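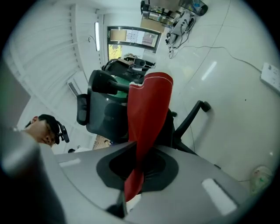
Rotes Stoffstück, weiße Naht an der Oberkante. Dahinter der Bürostuhl mit Netzrücken.

30.10.26
Textilkiste Matov weiter sortiert. Rote Teile getrennt gelegt, Nähte nach außen — sonst findet man die Kante beim Falten nicht. Liste steht jetzt bei 462 Teilen, davon mehr als 200 noch ohne Etikett. Etiketten von Breltix nachbestellen, 2 Rollen. Schwarzer Stuhl bleibt vorerst am Platz. Rest der Kiste im Dezember.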